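Does Changing the Sheets More Often Help You Sleep?
Ravindra Tyagi
Term project report, Research Methods, submitted 8 January 2023

Why I picked this

Every article on sleep seems to say the same thing: wash your bedding once a week and you will sleep better. I have read a lot of these now and very few say where the claim comes from. Most of them link to another article, which links to a store that sells sheets. I wanted to see if a small test on students would show anything at all. I did not expect it to, and readers should keep that in mind.

What other people say

The best known piece among students here is the Poswood guide, a free booklet handed out at move-in. It says fresh bedding gives "deeper, calmer nights." I wrote to ask how they measured calm and got a coupon back.

The Jurnier survey is a little better. It asked 800 adults how often they changed their bedding and how well they slept. People who changed it more often said they slept better.
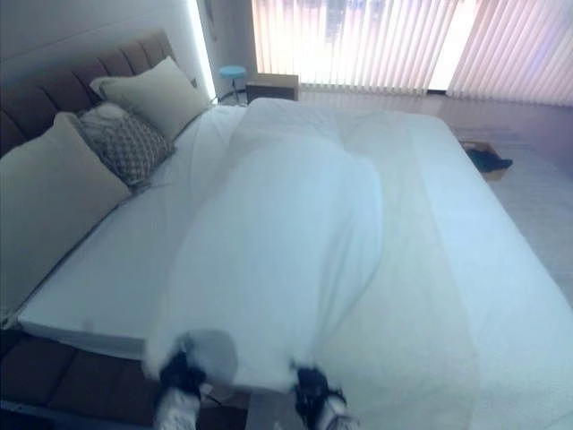
The trouble is that people who do laundry on time may also go to bed on time, drink less coffee late in the day, or have a quieter home. The survey asked about none of this. It also let people rate their own sleep after eleven questions on cleanliness, so by then they knew what answer was wanted.

Mishra, in the course reader, makes a point I found more useful. A person who has just put in the work of making a bed wants the work to have paid off. If that is right, the bed feels better for a night or two and then the effect fades.

What I did

I signed up 40 students from Dasberg Hall. Half changed their sheets and duvet cover every week. The other half changed them once at the start and then left them alone. The test ran for 4 weeks in April. Each morning everyone wrote down when they fell asleep (their best guess), how often they woke up, and a score from one to ten.

I could not hide from people which group they were in. You know if you changed your sheets. My advisor suggested having someone else make all the beds, but there was no money for that, and it would not have fooled anyone with a nose.

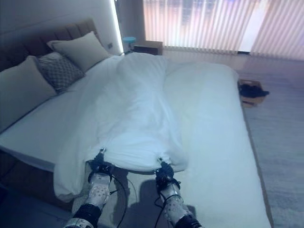 What I found

The weekly group scored a bit higher on the first night after a change. By the third night the two groups looked the same. Wake-ups did not differ in any way I would want to defend.

2 students dropped out, both from the weekly group, and both said the laundry room was the reason. I left their logs out. I also suspect that several people filled in a whole week of scores in one sitting, judging by the ink and by long runs of sevens.

Noise came up in the comments far more than bedding did. The hall had a fire drill in the second week and it shows up in the scores more clearly than anything I did on purpose.
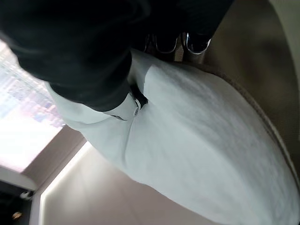
What I would change

Use a sleep tracker, even a cheap one, in place of morning guesses. Ask about noise, room heat and late classes from the start. Have everyone switch groups halfway through, so that each person is compared with themselves.

I would also drop the score from one to ten. Half the group never went below five, and one student gave a nine to a night when he wrote that he had not slept.

None of this means that clean sheets are a waste of time. I like them, and there are skin and allergy reasons to wash bedding that I did not look into. My results only say that a weekly change did not do much for sleep in one noisy hall over one month, and I would not lean on even that very hard.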